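Ticket: demo collection run keeps dropping episodes, kitchen counter task
Project: Skidbridge
Opened by: Iqra Chaudhry
Assigned to: Waqas Hashmi
Status: open, workaround in place

Hi Waqas, me again! I'm putting everything in one ticket this time so you don't have to dig through chat. Short version: I asked for 300 demos on the simulated kitchen counter and the recorder keeps throwing some of them out without telling me why. I teleop the arm, I finish the pick, I hit save, the little green bar fills up, and then the episode just isn't in the folder. No error, nothing in the console. I only caught it when Laiba tried to start a training run and the loader complained it had fewer episodes than the manifest said.

Stuff I've already tried, so you can skip asking:

Restarted the recorder. Same thing.
Cleared the cache folder (yes, the right one this time).
Swapped to the Butt build of the viewer. Prettier menus, same missing episodes.
Ran a batch with the clutter turned down. Everything saved!

That last one got me thinking it had something to do with how full the counter is. Our scene config drops a pile of food and dishes along the stone next to the toaster, and some of it lands really close together.

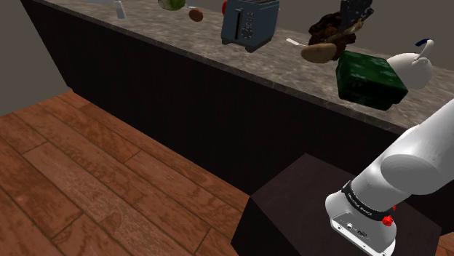 So I went back and ran a batch of 16 with the clutter at the normal setting, and 10 of them made it to disk. Then I ran the exact same seeds again and got the same 10, which made me weirdly happy, because at least it's repeatable. I've put the seed list in the shared folder under "iqra_dropped" if you want to poke at it.

Fahad's guess is the settle check. Before an episode gets written, the recorder looks back at the opening steps and tosses it if any object was still moving when the operator took over. If two things spawn overlapping, they push on each other and jiggle for a while. I can't see any jiggle in the viewer, but he says it can be tiny and still trip the limit. He also says the reject message goes to a debug log that's off by default, and I have feelings about that, but okay.

Could we please get:
- the reject reason printed where I can see it
- the manifest updated only after the file is really written
- a bit more spacing when objects spawn

I'd put the spacing last if you're short on time. Laiba wants the crowded counters kept in, since the policy has to learn to reach into a mess, and I'm with her on that. 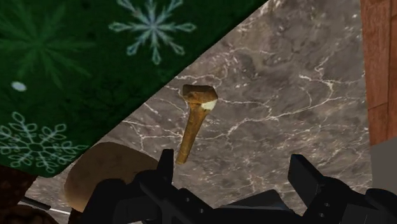

Valtdale, June 19, 2022

Update from me. Turned on the debug log like Fahad said, and he was right, every dropped episode has "unsettled at start" next to it. I added a wait of 2 seconds before the operator gets control, reran the same seeds, and all 16 saved. Woo! It makes each demo a little slower to record but I'll take it.

Still not closing this. The manifest is still getting written first, so anybody who hits a reject for some other reason will end up with the same mismatch I had. Nusrat is moving her runs over to this config too and I'd rather she didn't lose an afternoon to it. I told her to compare the folder against the manifest after every batch for now.

Also, Waqas, the wait is hardcoded in my branch. Please don't merge it as is, I just typed the number in. It should be a setting.

Leaving this with you for the manifest part. I'm going back to recording.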